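Gripper comparison – frequently asked questions

Last updated Wednesday, March 22, 2023

On this page I collect the questions which we receive most often about our comparison of two gripper finger sets, the Galtness and the MacPherson. The tests are done at our workshop in Amthorpe. If your question is not answered, please write to Francine Grewal and she will add it.

Which fingers are you comparing?

We compare the Galtness set, which comes with long flat fingers, and the MacPherson set, which is shorter and a little softer at the tip. Both are fitted to the same gripper body and run with the same controller, so the closing speed and the force limit are equal for both. We change only the fingers and the wrist camera bracket.

Do you test with the arm only, or also by hand?

Both. For the first days with a new set we like to have people near it, who try how it feels to guide the motion and to hand things over. A person notices very quickly when a movement is awkward, much earlier than we can find it in the logs. After this we go to the bench and repeat the same grasps with the arm.
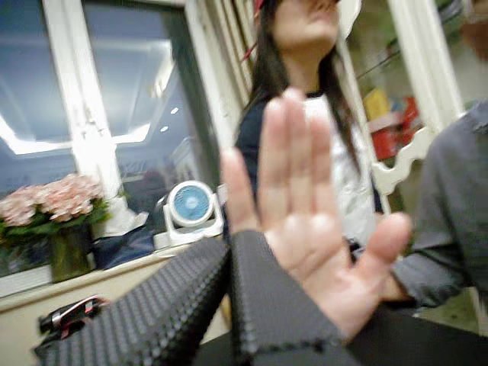 For the handover trials we ask people to behave as they would at home or at work. They may talk, move around and change their mind in the middle. This makes the results less tidy, but a gripper which works only when everybody stands still is not of much use to us.

How many grasps do you make for each set?

The full series is 120 grasps for each set. We divide them over several sessions, so that one bad afternoon does not decide the result. If we change the camera angle or the force limit during a series, we start again from the first grasp.

Which objects do you use?

There are 28 objects in the list. Most of them are ordinary things from the kitchen and the desk: spoons, pens, sponges, coins, small boxes, a tape measure. The coins and the paper clips are the most difficult for every finger we have tried. You can ask for the list by e-mail.

Is it important that the fingers meet exactly?

For thick objects, no. For thin objects, very much. When one tip arrives a little higher than the other, a sheet of card will bend and slide out, and the controller still reports a good grasp. We check the closing point at the start of every session, with nothing between the fingers.
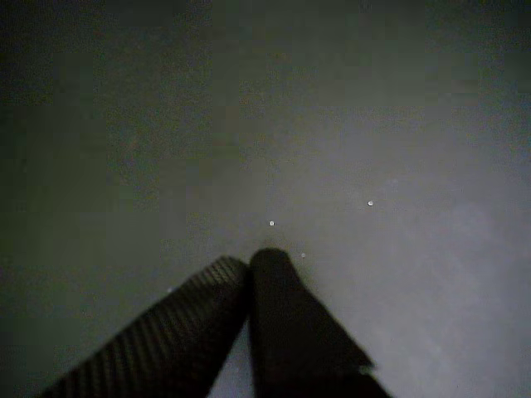 We allow a difference of 2 mm at the tips. If it is more, we loosen the screws, close the gripper slowly and tighten them again while it is closed. It takes a few minutes. Please do not correct it in software only – we did this once, and the error came back as soon as we changed the force limit.

Which wrist camera do you use?

At the moment we use the Flutilex. It focuses well at short distance, but it is not so strong in low light, and the picture becomes grainy. We tried a brighter lamp, but then shiny objects gave reflections and the detection was worse. For now we accept the grain.

Which set is better?

It is too early to say. In the sessions until now, the MacPherson dropped fewer of the soft objects and the Galtness was better with flat ones. There were 9 grasps where we could not agree if it was a success or not, and we will repeat these in April before we publish the table.

Can I send you my own fingers for testing?

Yes, if they fit a standard two-finger body. Please write to Francine first and include a drawing with the hole positions. We return everything after the test, but we cannot promise that the pads will look new.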